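# Sorting a Large Photo Shoot Down to a Small Set

Updated January 18, 2025

This page covers culling: getting from a full memory card to a set of photographs worth editing. It assumes a camera that writes raw files, a computer with a second drive, and any browser that can show star ratings and color labels. Screens and menu names below are from Rutirano, but the same steps work in most other programs.

The numbers come from a two-day shoot at a sheepdog trial in April. The cards held 2,631 frames. The final set was 46.

## Before you start

Copy the cards first and look at nothing until the copy is done. Browsing straight from the card is slow, and some programs write small rating files back to it, which can confuse the camera later.

1. Make one folder per shoot, named by year, month, day and place, in that order.
2. Copy every card into it. Keep each card in its own subfolder.
3. Copy the whole folder to the second drive.
4. Compare file counts on both drives.
5. Leave the cards unformatted until the final set is delivered.

If two cameras were used, set their clocks to match before you sort anything. In Rutirano this is under Library > Shift Capture Time. Pick one moment that both cameras recorded, read the difference, and apply it to the second camera only. A mistake of even a few seconds will mix up the order of action sequences.

## Build previews

Turn on full-size previews and let them finish. Small previews hide missed focus, and you will end up rating the same frame twice. On an older laptop the build can take most of an hour for a shoot this size — start it and do something else.

Settings used here:

- Preview size: full
- Preview quality: medium
- Sharpening in preview: off
- Automatic tone: off
- Sort order: capture time, oldest first

Automatic tone should stay off for this stage. It evens out the exposure between neighboring frames, and a badly underexposed picture can look like a good one.

## Pass one: reject only

The first pass has one question: is the file usable at all? Use a single key for reject and another to move forward. In Rutirano these are X and the right arrow. Turn on Auto Advance so that X also moves to the next frame.

Reject for these reasons:

- The subject is out of focus at full-size view.
- There is motion blur that you did not intend.
- The subject has left the picture or is hidden.
- The highlights on the main subject are gone and cannot be recovered.

Do not reject for a tilted horizon, loose framing or dull color. All of those can be fixed, and judging them now slows the pass down. Do not stop to compare similar frames either.

Work in blocks of 40 minutes at most. After that the reject rate tends to drop, and weak frames get through. If you come back the next day, re-check the last hundred or so frames from the previous block before going on.

After this pass 897 frames were left. Hide the rejects with the filter bar. Do not delete them yet.

## Pass two: pick from each group

Burst shooting leaves long runs of nearly identical frames. The goal of pass two is one frame from each run, or two if the run has a clear change of action in it.

Rutirano can stack by capture time. Set the gap to two seconds for action and to 15 seconds for portraits. A shorter gap breaks one run into several stacks, and you will keep too many.

For each stack:

1. Open it in survey view, which shows all frames side by side.
2. Remove the weakest frame from view. Repeat until two remain.
3. Compare those two at full size, with zoom locked so both show the same area.
4. Give the better one a single star.

With animals, check the eyes first, then the ears, then the legs. A sharp eye with awkward legs is usually a better picture than the reverse. With people, check for blinks and for hands cut off at the wrist.

If two frames are still equal after a few seconds, keep the earlier one and move on.

## Pass three: build the set

Filter to one star and switch to grid view with small thumbnails. At this size detail disappears and you see shape, light and color. Pictures that read well as thumbnails get a second star.

Then look at the set as a whole. Check it for:

- Repeated angles. Several low side views in a row become dull quickly.
- Missing wide shots. These are often rejected early because no single thing in them stands out.
- Missing details, such as hands, gates, gear or the ground.
- A sudden jump in light between neighbors.

It is fine to go back to the one-star group to fill a gap. A slightly weaker wide shot can do more for the set than one more close-up.

## Write the ratings to the files

Ratings are stored in the catalog by default. To make them readable in other programs, select everything and choose Metadata > Save to File. Raw files get a small sidecar file with the same name. When you move a raw file by hand, move its sidecar too.

If you edit in Clurnano, note that it reads stars but ignores color labels made elsewhere. Gape reads both, but only when the label names are in English.

## Clean up

Wait until the set has been delivered and accepted. Then show only the rejected files, scroll through them once at thumbnail size, and delete. Keep the unrated and one-star frames if you have the room.

## Common problems

**Stars do not show in the second program.** The sidecar files were not written, or the program was open when they were. Save metadata again and reload the folder.

**Stacks contain unrelated frames.** The camera clocks do not match. Unstack everything, correct the time, and stack again.

**Full-size view is soft for a second, then sharp.** The preview is missing for that frame and is being built as you look at it. Wait for it before using the reject key.
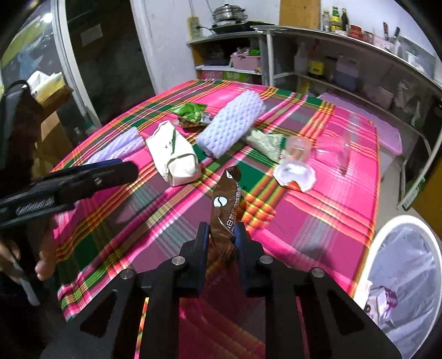
**The file count differs between drives.** Check for hidden files first, then look for a sidecar that exists on one side only. If a raw file is missing, copy that card's subfolder again from the card and leave the ratings alone; they will attach by file name when the catalog reloads.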